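Lotstead toy library to reopen in March with longer hours and a bigger lending shelf

For immediate release

Families in Lotstead will be able to borrow toys, games and puzzles again from March, when the town's toy library opens its doors in the former Kurek shoe shop on the high street. The new premises have a proper front window, a pram bay and (at long last!) a kettle that parents can get to without climbing over the train set.

The library closed its old room in November and has spent the winter sorting, washing and mending its stock. There are now 913 items on the lending list, from baby rattles to board games that will keep a houseful of teenagers busy through a wet half-term.
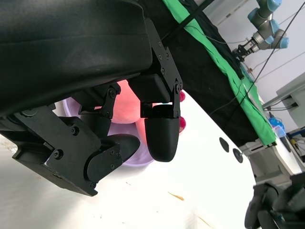
Membership costs 16 pounds a year for each household, however many children live there, and grandparents and childminders are just as welcome to join. Members may take home up to four toys at a time and keep them for three weeks, or longer if no other family is waiting.

Soft toys are joining the list for the first time, after a good many requests from our youngest borrowers, and we are delighted to say that each one will go out in its own cotton bag. 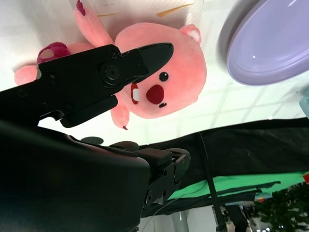 A pink plush beaver with black button eyes and a red nose.

The move has been made possible by a grant from the Isero Fund and by the kindness of Skultia, the furniture makers, who have given us 36 metres of shelving. We still need 50 storage boxes with lids, so if you have any sitting in the loft, please do think of us.
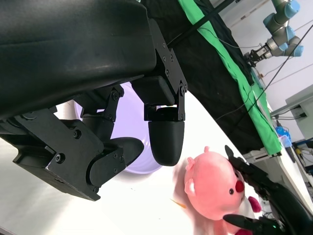 Black mechanical fingers over a white tabletop.

Opening times and joining forms will be on display in the shop window from the end of February. Press enquiries are welcome at the library desk between 10am and 2pm.

Ends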